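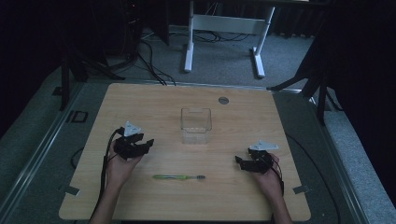 At the table, a gripper in each hand.

Short thread on Japanese verb pairs, the ones like 開ける (あける) and 開く (あく). Both come out as "open" in English, which is why I mixed them up for so long.

ドアを開ける = I open the door. Someone does it, and the door takes を.

ドアが開く = the door opens. No one is mentioned, and the door takes が.

I have 74 pairs in my deck now. The first 40 I learned as single words from the Kellwood list and that was a mistake. I knew 消える had something to do with a light going off but I couldn't tell you if I was doing it or the light was.

Two endings help a lot. If one verb of the pair ends in す, that one is the "someone does it" verb. 消す, 出す, 起こす.

If the pair is -eru and -aru, the -aru one is "it happens". 閉める / 閉まる, 止める / 止まる, 始める / 始まる.

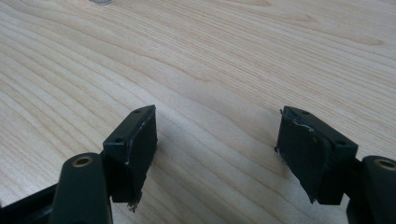
Vichien Kaewmanee says the endings never stuck for him and he learned each verb with its particle instead, so を消す and が消える as one chunk.

I tried that with the ones I kept missing. Works fine, and you can do both.

The annoying group is where neither ending shows up. 開ける / 開く is like that, and so is 入れる / 入る. And with 割る / 割れる the -eru one is "it breaks", so don't trust -eru by itself.

I still get 23 of them wrong on a bad day - mostly when speaking, less when reading.

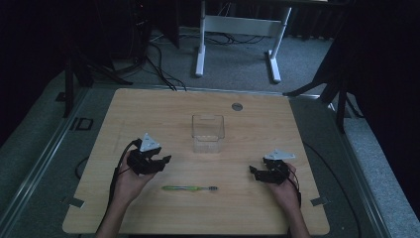

Do you need to learn both verbs on the same day?

I would put a day or two between them. Learn one in a sentence first, then add the partner on the same card.

Going to redo the 付ける / 付く cards tonight. Those have too many meanings on one side.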